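로봇 응용 실습 강의 노트
제4강. 휴대형 그리퍼 키트의 검토 (Drallulano 키트)
담당: Kianoush Bagheri
2025년 4월 25일

지난 강의에서 우리는 원격 조종 방식으로 시연 데이터를 얻는 방법을 보았습니다. 오늘은 사람이 직접 손에 들고 쓰는 그리퍼를 다룹니다. 대상 제품은 Flultumico에서 판매하는 Drallulano 키트입니다. 저는 이 제품을 4월 초부터 사용하였고, 이 노트는 그 경험을 정리한 것입니다. 한국어 표현에 어색한 곳이 있으면 수업 후에 알려 주시기 바랍니다.

1. 키트의 구성
기본 상자에는 그리퍼 2대, 카메라 2대, 케이블, 보정용 판이 들어 있습니다. 가격은 기본형이 3,540유로이고, 교육 기관용 할인은 따로 문의해야 합니다. 설명서는 84쪽이며 영어로만 되어 있습니다. 3장의 보정 절차는 반드시 읽고 오십시오. 5장은 Jarnon 소프트웨어의 설치에 관한 내용인데, 실습실 컴퓨터에는 이미 설치되어 있으므로 넘어가도 됩니다.

2. 손에 잡는 느낌과 무게
손잡이는 굵은 편입니다. 손이 작은 학생은 30분 정도 사용하면 엄지손가락이 피곤하다고 말하였습니다. 집게의 열림은 충분히 넓어서 컵, 병, 작은 가전제품을 잡을 수 있습니다. 다만 얇은 종이나 카드를 책상에서 집어 올리는 일은 어렵습니다. 집게 끝의 고무는 교체할 수 있고, 여분이 8개 들어 있습니다.
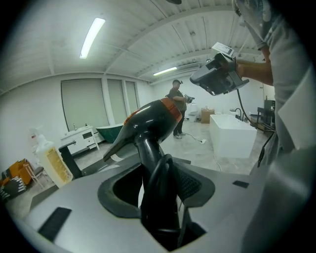 작업 공간을 정하는 일은 제품의 성능만큼 중요합니다. 설명서에는 빈 책상 위의 예만 나오지만, 우리의 과제는 생활 공간의 물건을 대상으로 합니다. 욕실을 주제로 한다면 욕조, 변기, 세면대가 있는 수납장처럼 크고 움직이지 않는 물건이 배경에 들어오고, 헤어드라이어처럼 손으로 다루는 물건이 가까이에 놓입니다. 거치대에 세워 둔 드라이어는 좋은 연습 대상입니다. 손잡이가 거치대 안으로 내려가 있고 그 둘레에 꼬인 전선이 감겨 있으면, 어디를 잡고 어느 방향으로 뺄 것인지를 먼저 생각해야 합니다. 위로 똑바로 들어 올리는 동작과 비스듬히 빼는 동작을 각각 따로 기록하고, 두 동작을 한 파일에 섞지 마십시오.

3. 케이블 문제
제가 이 제품에서 가장 불만인 점은 케이블입니다. 무선 모델이 아니기 때문에 팔을 높이 들거나 몸을 돌릴 때 선이 옷에 걸립니다. 바닥의 선도 조심해야 합니다. 시작하기 전에 선의 길을 정하고, 동료가 그 위를 지나가지 않게 하십시오. 비교 제품인 Appiah는 무선이지만 배터리가 빨리 줄어들어서, 오후 수업 전체에 쓰기에는 부족하였습니다.

4. 기록의 품질
카메라의 화각이 넓으므로 옆 사람이 쉽게 화면에 들어옵니다. 두 사람이 동시에 작업할 때는 서로의 거리를 유지하십시오. 조명은 실습 중에 바꾸지 않습니다. 창의 블라인드도 처음 상태 그대로 둡니다.

5. 평가
교육용으로는 추천할 수 있습니다. 보정이 간단하고 부품을 구하기가 쉽습니다. 연구용으로 오랜 시간 사용하려는 분에게는 손잡이를 먼저 시험해 보라고 권합니다. 고객 지원의 답장은 이틀 걸렸고, 내용은 친절하였습니다.

과제
조별로 물건 하나를 골라서 잡는 방법을 두 가지 이상 설계하고, 각 방법의 기록과 한 쪽의 설명을 제출하십시오. 실패한 기록도 지우지 말고 함께 내십시오. 파일 이름은 조 번호와 물건의 이름으로 합니다.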